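4. Membership and attendance in the Resside traders' association

4.1 Who counts as a member

The association in Resside keeps a paper register and a list in the booking software Tuvix. The two do not agree. The paper register holds every business that has paid a fee at least once, and names are crossed out only when the owner asks for it in writing. The Tuvix list holds every person who has booked a place at an event, and it also contains people who own no business at all. For this study we compared both sources line by line and kept only the businesses which had paid the fee for the current year and which had a working address in the town or in the Demel quarter. This left 129 businesses. All the statements in this section refer to this group, if we do not say otherwise.

We should mention one difficulty with this definition. Several owners run two shops under one fee, and the association has always permitted it. We counted such a case as one business, because the vote in the general meeting is also one. A reader who compares our number with the number in the association's own leaflet will find that the leaflet gives a higher one. The leaflet speaks of "some 200 members", and it was explained to us that this includes former members who still receive the newsletter.

The fee is paid in March. Before that month the association sends one letter, and after it two reminders. A business that has not answered the second reminder stays on the paper register, but it loses the right to a table at the autumn fair. In the interviews this was the rule that the owners knew best. Many of them could not tell us the amount of the fee without looking it up, but nearly all knew about the table.

4.2 Businesses without a shop front

The statutes were written at a time when a member was understood to be a shop, a workshop or an inn. Article 4 still speaks of "premises open to the public". In recent years the association has also admitted people who work from their home: dressmakers, bookkeepers, a piano teacher, sellers who take their orders by telephone. They pay a reduced fee. They may vote, but it is not clear from the statutes whether they may stand for the board, and the question has been put off at two general meetings.

Home-based members describe their position in different ways. Some are content with it. They joined for the newsletter and for the common insurance offer, and they do not expect more. Others feel that they are treated as guests. A bookkeeper told us that at her first evening she was asked three times which shop she belonged to, and that the third time she answered with the name of her neighbour's bakery. A dressmaker pointed out that the printed map of members has no symbol for her, so that her name stands in a separate column on the back, under the advertisements.

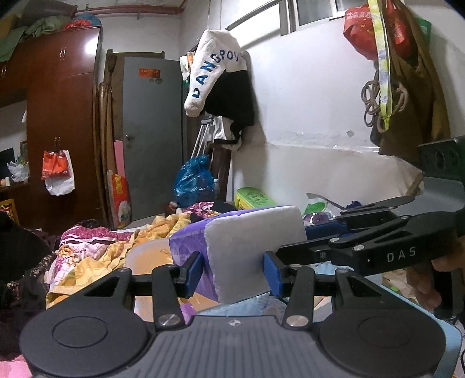
Figure 3. Domestic interior: floral quilts and blankets on a bed, a yellow plastic basin, and a package in a purple printed wrapper.

It would be wrong to conclude that the shopkeepers are against the home-based members. In the interviews we heard only one openly negative opinion, and it concerned the reduced fee, which the speaker considered too low. What we heard more often was a kind of uncertainty. Shopkeepers know each other from the street. They see when a neighbour opens late, they lend each other a ladder or a roll of receipt paper, and much of the business of the association is prepared in these short contacts. A member who has no door on the street does not take part in them. When the formal meeting begins, a good deal has already been said.

We found the same pattern in the minutes. Home-based members speak less often than shopkeepers, and their contributions are mostly questions. Proposals come almost always from the owners in Pasaribu Street, where the shops stand close together and where the board has traditionally been recruited. We do not believe that this is intended. The chair of the meeting calls on people in the order in which they raise their hand, and the minutes record no case in which a person was refused the word.

4.3 The breakfast meetings

The association holds two kinds of events. The evening mixer is the older one. It takes place in the back room of an inn, it has no agenda, and the visitors pay for their own drinks. The breakfast meeting was introduced later, at the wish of the retailers, who wanted to be finished before opening time. It is held on a Monday and has a short programme with one speaker and a round of announcements.

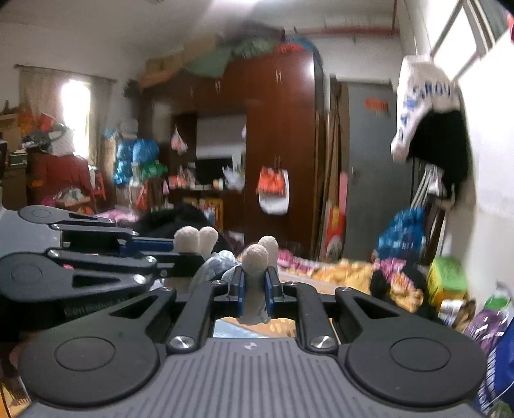
Attendance at the breakfasts is lower than at the mixers, but it is more even over the year. The mixers are full before the autumn fair and almost empty in the first weeks after it. For the breakfasts we could see no such rise and fall. The bookings in Tuvix suggest that the same persons come again and again, and the attendance sheets, which are filled in by hand at the door, confirm this in general. We must add that the sheets are incomplete. For 5 of the breakfasts no sheet could be found, and we left these meetings out of the comparison.

The home-based members attend the breakfasts more regularly than the mixers. We had expected the opposite, as the early hour was introduced for the shops. In the interviews two explanations were given. The first is that the round of announcements gives each person a turn, so that one does not need to push into a conversation. The second is more practical: the breakfast ends at a fixed time, and people who care for children or for parents can plan with it. One member said that she would also come to the mixers if somebody told her when it was polite to leave.

The board has considered whether both events should be joined into one. The shopkeepers of Demel were in favour, for the reason that they have the longest way and would like to make it only once. The owners in Pasaribu Street preferred to keep the mixer as it is. At the end of our fieldwork no decision had been taken, and the two events continued side by side.

4.4 Limits of the material

The interviews were held in the language of the town and translated by us, and some expressions have lost a part of their colour. Owners who had left the association were difficult to reach. Those who answered had mostly closed their business, and so we know little about the people who are still trading but no longer pay. The paper register gives no reason for leaving, apart from short notes in the margin such as "moved" or "see letter". The letters themselves are kept in a folder which we were allowed to read but not to copy, and we therefore do not quote from them in the following section.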